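**Ticket:** Khasawneh sim, camera views tilted
**Opened by:** Kwame Annan
**Date:** Friday, November 22, 2019

Planner rejects every grasp on the island, citing "target below floor." The apple disagrees. Frames dumped from the Jillovon viewer:

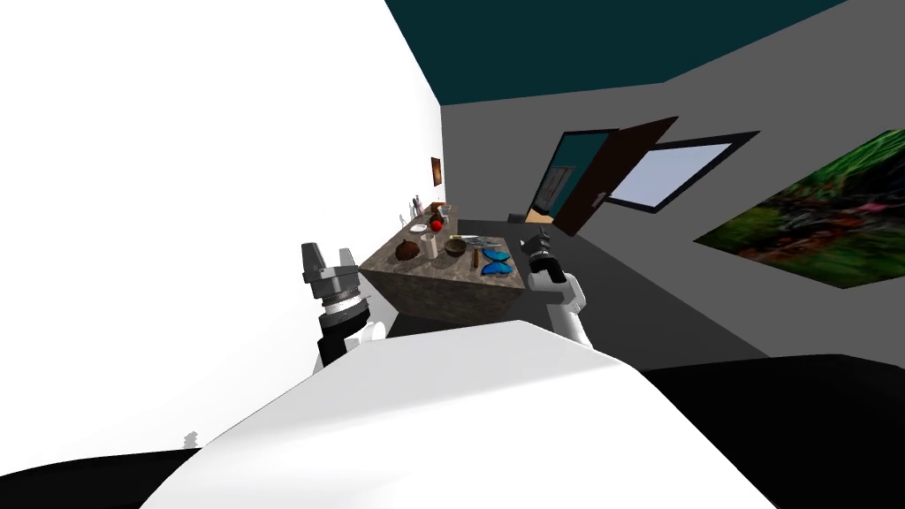
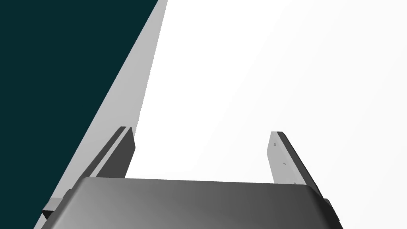
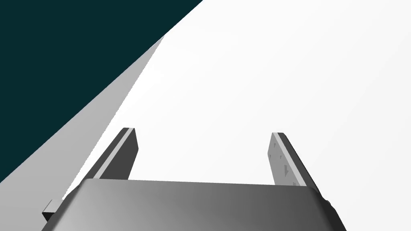
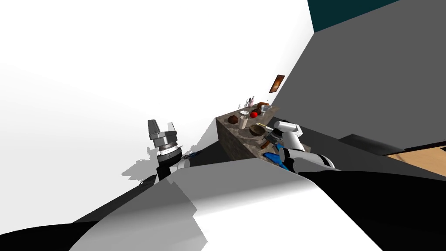
Two room views, both tilted, and two gripper close-ups with nothing in the grip.

## Tried so far

- Restarted the viewer. Still tilted, only fresher.
- Replayed 200 steps with arms locked. 13 grasps requested, 13 refused.
- Diffed the camera config against March. Line 283 has roll and pitch swapped. I wrote line 283.

**Status:** fix in review, rerun pending.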